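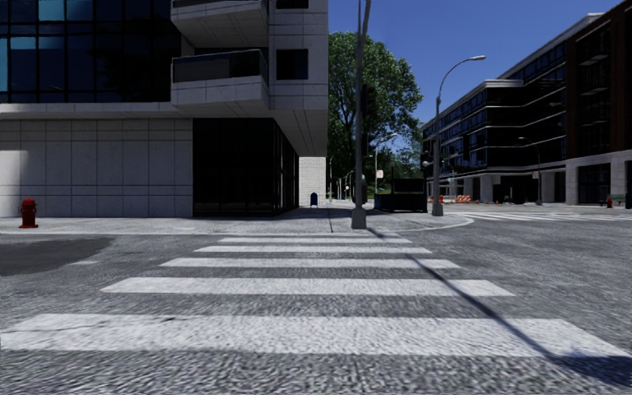 October, Saturday, a little after nine in the morning

The Kudholm linseed paint has finally stopped being tacky, so I can write up the white test boards before I forget what I did to them. I started these because the sign for the Nishimura bakery has to go outdoors facing south, and I wanted to know which white would hold a clean edge over a gray ground without three coats and a week of waiting. I keep thinking of crosswalks when I look at the boards, wide white bars on coarse gray, because that is very nearly the problem in small: a smooth pale film sitting on a rough speckled base, and if the base opens up, you get a thin dark crack running through your nice white stripe like the one in the near bar at the crossing. On a road I suppose people live with it. On a bakery sign it is the first thing the customer will point at, finger and all.

So, the boards. I cut 12 of them from the leftover poplar, sanded to 120, and gave every one the same gray ground (the last of the old can, stirred for ages because it had settled into something like modeling clay). Half got the Kudholm white and half got the Bulon. Within each half I thinned some with a splash of turpentine and left the others straight from the can, and I wrote the details on the backs in pencil, having learned my lesson about marker bleeding through in the summer.

The Bulon covers beautifully. One coat and the gray is gone, even at the corners, and it levels out so well that I could hardly find my brush marks afterward. It dried to the touch overnight. What I don't love is the color, a cold, bluish white that looks fine under the bench lamp and rather like a refrigerator by the window. A drop of raw sienna would probably bring it around, and I mean to try that on the spare board.

The Kudholm is the prettier paint by a long way. Creamy, soft, a real pleasure to lay on, and it smells like my grandfather's shed, which I know is no basis for choosing a paint but there it is! The coverage straight from the can was good after two coats. Thinned, it was a mess. The gray grinned through everywhere and it sagged along the bottom edge, and I had to scrape one board back entirely. It also took 6 days to dry, in a room that was admittedly on the cool side. I did leave the window open on Tuesday night.

Ryota Kamata came by while I was masking the second coat and we got into a long talk about tape. He pulls his while the paint is still wet, slowly, folded back flat on itself. I have always waited. We did one board each way, and I have to give it to him, his edge was crisp from end to end and mine had little torn whiskers where the film had stuck to the tape. Ryota, if you are reading this, the coffee is on me. I am going to mask his way on the sign itself, and I've put a note on the tape drawer so I don't slide back into old habits.

Still to do: the boards need to go outside. I want them on the south fence where they'll get the full sun and whatever rain we have coming, all tilted the same way. The Kimumby brackets should fit if I drill them out a bit. I'll look at them every couple of weeks and press a thumbnail into each, mostly to see whether the fast-drying one has gone brittle on top.

Order list: more poplar, raw sienna, turpentine, the narrow blue tape. Also a lid for the gray can, as the old one is bent past saving and I have been using a saucer.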